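Giving up the car, month four
June 2022

We sold the car in February. I said I would write something after a few months, so I am writing it now, mostly for my brother-in-law, who keeps asking.

The repair bill is what settled it. The garage in Nonberg wanted 1,886 for the brakes and a part I had never heard of, and the dealer offered 500 for the car as it stood. I took the 500. Insurance gave back a bit more in March, after two phone calls and a form they lost.

I put the first budget together at home one evening with a pencil and the old receipts. Fuel, parking, tires, the annual sticker. I had always guessed low on parking.

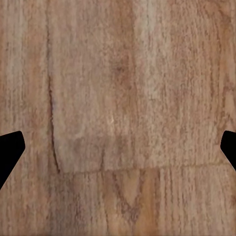
Groceries were the part I worried about, and they have been easy. I go three times a week with a backpack and buy less each time. The milk is heavy. Potatoes are worse, and I have started getting them from Gion Bachmann, who brings a sack up the hill when he is coming anyway and takes a coffee for it.

The bus is fine on weekdays. It runs every 40 minutes until seven, and then there is one more at nine. Sundays are bad. I missed the last one twice in April and walked home both times, in the rain the second time - my own fault for not checking.

I walk a lot more in general. I have gone through one pair of shoes already and had the other pair resoled. I wear something loose around the house now and let my feet recover in the evenings.
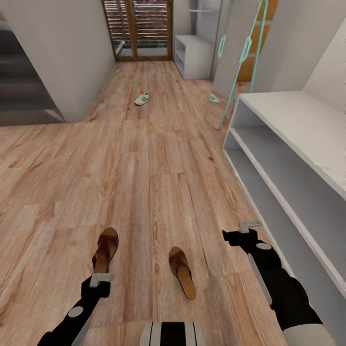 Ferdinand Danzer wrote to me after the last post that I should wait for a real winter before I call it a success, and that he lasted until the first week of snow and then bought a used wagon. He also asked what we do about the dentist in the next valley.

Fair points. For the dentist we rented a car for the day, and did the dump and the garden center on the same trip. As for snow, we sold at the end of the month and the roads were clear, so I can't say. I will write again next spring.

The total saved so far is 786, after the bus passes, the rental and the shoes. I had hoped for more. The passes cost the most by a long way, and I still need to ask if there is a yearly rate for two people.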